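Setting up a wrist camera on a home-built arm, without fooling yourself

Most write-ups tell you the calibration routine will sort everything out. I've run the Plurberg script often enough to doubt it. It reports a pass far too easily, and it'll happily pass a camera that's been bumped. Do these checks by hand first.

Step 1. Check the view with the gripper open

Open the fingers fully over a bare bit of bench and look at the live view. You want both fingertips in it and sharp, with a clear gap between them. A soft-looking bench behind them doesn't bother me at this height. Leave the exposure at 800 and ignore the auto setting, whatever the forum says. Dust specks will show up, so wipe the bench before you blame the sensor.
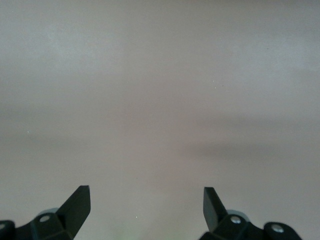
Step 2. Add one target

Use a plain tray in a strong colour. Mine is bright cyan plastic with rounded corners. Printed markers are supposed to be better, but Heidrun Aigner tried both on her Skuvumton arm and couldn't show me a difference. Leave the tray empty and put it off to one side, so the software has to deal with a partial outline.

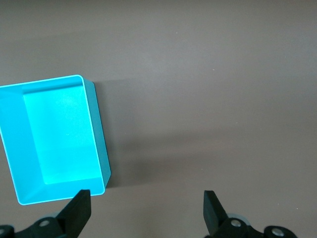
Now nudge the arm sideways in small moves and watch the outline. If it jumps, the colour threshold is probably picking up the tray's shadow as well. Bring the lower limit up a notch and go again.

Step 3. Repeat it, then repeat it tomorrow

Do 3 runs, power off overnight, and do them again. My first-day offset was 812 and I was very pleased with myself. Next morning it read 2,086, thanks to a loose mount. Tighten the camera bracket before you touch any numbers in the config file.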